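Opinion > Schools and Meals > Commentary

Print this page | E-mail this page

Real Plates Belong in School Dining Rooms

By Renata Toledo

The Mirgate district serves 500 lunches a day, nearly all on disposable trays. The board should end this practice by August. Washable dishes cost more at first – about 300 dollars per classroom – but they need not be bought again each term.
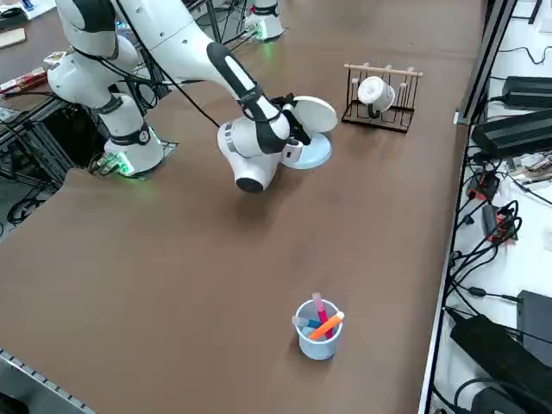 What the Board Should Do

Inbridge schools made the change two years ago and kept their kitchen staff. Mirgate should fund dishwashers first, then set a firm date for each building.

Related items
Ayala Hall Reopens for Public Meetings
Letters: Skulska Street Crossing
Budget Hearing Draws Comment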